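The Price of a Fish Supper

I started writing down what I spent on a Clindon bus in March, on the back of a receipt from the chip shop, and the receipt is still in my coat pocket. Haddock and chips, a tub of curry sauce, a can of something fizzy. I'd paid for it without looking, the way you do when you're hungry, and it was only once I'd sat down upstairs with the window steaming up that I saw the total and thought, hang on, when did that happen?

So this is a piece about prices, I suppose, although I'm no economist. I got a C in maths and I still count on my fingers when I think I'm alone. What I am is someone who buys things in a middling-sized town and has lately become very nosy about how the people selling them decide what to charge. I've spent most of the spring asking them. Some of them were lovely about it. One man with a carpet shop asked me to leave.

Let's begin with the chips. The shop belongs to Kári Mogensen, who came over to Clindon to marry a local woman and took on the fryers from her uncle. He's had the place 13 years. When I went back and asked him about the haddock he wiped his hands, came round the counter and sat down opposite me with a ring binder, and I had the feeling he'd been waiting a good while for somebody to ask.

The binder is wonderful. Every invoice is in it, fish and oil and potatoes and those little wooden forks, and he's written on them in biro. "Too much." "Rang him." "Rang him again." He buys his fish through a wholesaler called Baldursdóttir, and the phone calls with them sound like a long and rather affectionate marriage. They tell him the price has gone up, he tells them he's going elsewhere, they ask after his knees. He has never gone elsewhere.

What he minds is putting the board up. He does it himself, late, after closing, with the stepladder and a bag of plastic numbers, and he told me he hates it so much that he'll swallow a bad month or two first. Then the costs creep up again and he has to make one big jump where he might have made a couple of small ones, and everybody notices. "People forgive you 20p," he said. "They do not forgive you a pound." He'd done the pound just before I came in with my damp receipt.

I thought about that all the way home. I'd always imagined prices as something that got decided somewhere high up, in an office with good carpets, and drifted down on the rest of us like weather. And a bit of that is true! But a lot of it seems to be tired people on stepladders putting off a job they don't like.

Next I went to see Sternau, the bakery on the corner by the station, where I have bought a cheese roll more mornings than I'd care to tell my doctor. They don't change the price of the cheese roll. They haven't for ages, and they're proud of it. The manager, a brisk woman who talked to me while boxing up doughnuts and never once looked at her hands, said the cheese roll is what people judge the whole shop by, so it stays where it is and the money gets made on other things. The fancy slices, mostly. The coffee, very much so. I asked whether the roll itself had got any smaller and she gave me such a look over the doughnuts that I bought two of them.

(It has got smaller. I went home and found a photo of one on my phone from a birthday picnic, next to the same mug I still use. I'm not cross about it. I just like to know.)

My sister thinks I've gone a bit strange over all this. She does her big shop once a week, same supermarket, same list, and says she'd rather not look. I do understand that. There's a kind of person who feels calmer knowing the damage and a kind who feels calmer with the lid on, and our mother managed to be both, keeping a beautiful neat household book and then hiding it from Dad in the airing cupboard.

But looking has changed what I buy, and not always in the sensible direction. I've stopped getting the expensive bin bags. I've gone back to tea leaves, which work out cheaper per pot and make me feel like somebody's great-aunt. On the other hand I now go to Mogensen's more often than I did, pound or no pound. I've read the binder, and I know what the oil costs him.

Then there was wages, which I hadn't meant to get into. You can't talk to anyone behind a counter for more than 5 minutes without it coming up. The bakery can't find people for the early shift. Kári has a lad on Fridays' worth of hours spread thin over the whole week, and would gladly give him more if the lad weren't also stacking shelves across town. Everyone I spoke to wanted to pay a bit better and everyone was frightened of going first, in case the place next door didn't follow. 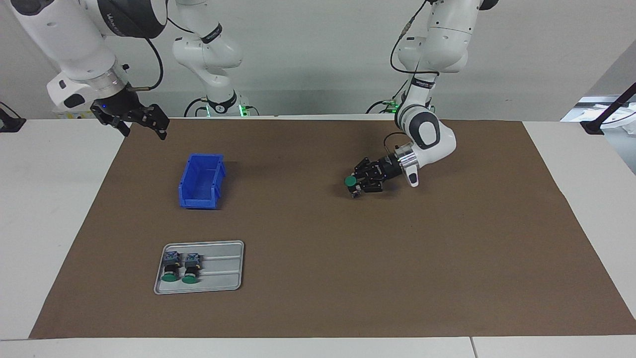
The one exception was Grosov, the ironmonger's, which has been on the high street for 60 years and looks it, in the best way. They put everybody's pay up last autumn, all in one go, and covered it by shutting an hour earlier and giving up on the loyalty card. I asked if the customers had complained. About the hours, a little. About the card, one gentleman, who had nearly filled his. They let him have his free tin of paint.

I liked it in there so much that I stayed for an hour and came out with a washing-up brush, a ball of string and a hinge I have no door for. You can still buy screws singly at Grosov. The price is pencilled on the front of each little drawer, rubbed out and pencilled in again, so many times on some of them that the wood has gone shiny. I stood there reading the drawers like a history book. You could just about make out the older numbers underneath - faint, and very small, and enough to make you sigh.

The man serving told me he doesn't think about any of it as inflation. He thinks about it as the rubber wearing out. He gets through a lot of rubbers, he said, and those have gone up as well.

I don't know what I'd tell you to do with all this. My own household is not a model for anybody. I've got a notebook now, a proper one, and most evenings I write down what's gone out, and on the evenings when it's been a bad day I write "bits" and a number and leave it at that. The gas is the gas. The council tax is the council tax. What's left over is where all the small decisions live, and I find I'm fonder of those than I used to be, even the daft ones.

Kári rang me last week to say he was thinking of taking the curry sauce up by 20p and did I think people would mind. I said I'd mind a bit. He said that was fine, he'd give it until the end of the month, and was I coming in, as he had some nice haddock.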